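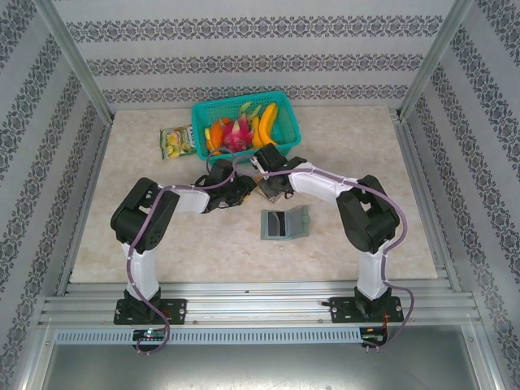

*Fig. 4-1. Carnetti two-arm kit on its rail, both arms reaching for the middle of the table.*

## 4. First Setup and First Grasp

Allow 30 minutes for this section. Allow more if you skipped Section 3, which we know some of you did.

You'll need the two arms, the rail, the Flemlow software on a computer you don't mind looking at, and a few household objects. The kit ships without objects. Fruit is fine.

### 4.1 Mounting

1. Bolt the mounting plates to the rail, 410 mm apart, measured center to center. Finger-tight first.
2. Lift each arm onto its plate and fasten it. The arms are labeled L and R on the underside, where the label was easy to print and is hard to read.
3. Tighten all the plate bolts.
4. Run the cables along the links and leave a loose loop at every joint. A cable pulled neat and straight looks wonderful until the elbow bends.
5. Connect the control boards, then the power. In that order, please.

**Caution:** Keep hands, sleeves and coffee out of the work area while power is on. The stop button is the red one. It doesn't ask if you're sure.

### 4.2 Checking the wrist view

Open Flemlow and choose *View > Wrist*. Both fingertips should show along the bottom of the picture, with the thing you want to pick up somewhere past them. Cards in a clear box make a stern first test: the walls are hard for the software to find, and the edges shine.

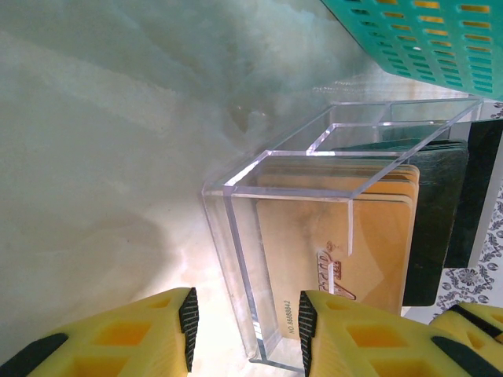
Meinrad Lanz wrote in after the last edition to say that we should have told people to turn off the desk lamp before trying anything transparent, and that he had lost an evening to one bright corner. He also wanted the evening back. We have added step 2.

1. Select the wrist you want from the drop-down list.
2. Turn off or move any lamp that puts a hard glare on the object.
3. Click *Find Edges*. If the outline lands on the table instead of the box, click it again.
4. If it still lands on the table, turn the box a little. The software has favorite angles and won't discuss them.

### 4.3 Bringing both arms to the middle

1. Set speed to 3. Higher numbers are available and will still be there tomorrow.
2. Click *Meet*. The grippers travel to the center of the work area and stop side by side.
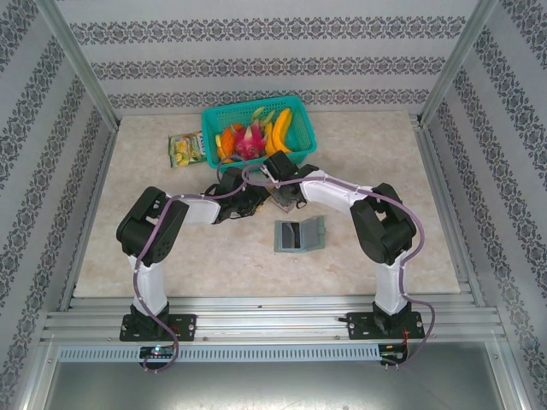
3. Click *Hold*, then look along the rail from each end. If one arm sits lower than the other, run *Level* from the *Arms* menu.
4. Save the pose under a name you'll recognize. "test2final" has been taken, by everyone.

**Note:** Error 203 means one arm thinks the other is in its way. It is usually right. Click *Back Off* and repeat step 2 - don't pull the arms apart by hand.

### 4.4 Closing on something thin 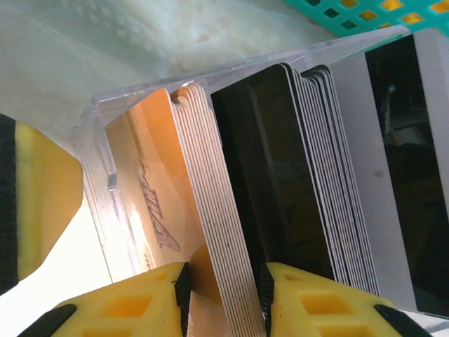
*Text for 4.4: Liv Amundsen. Revised July 8, 2018.*

Thin things packed together are the part of this kit that people call us about. Set *Grip* to Soft and lower the fingers until the pads are level with the part you want to hold. Close in small steps with the arrow key. When the force bar turns green, stop pressing.

To take one card from a stack, choose *Single* before closing. You may get two. Open the fingers, shift sideways by one step and try again. If the whole box comes up with the cards, lower it, open, and fasten the box to the table with the tape supplied in bag C.

Go on to Section 5 once you've made the same grasp several times in a row without touching the stop button.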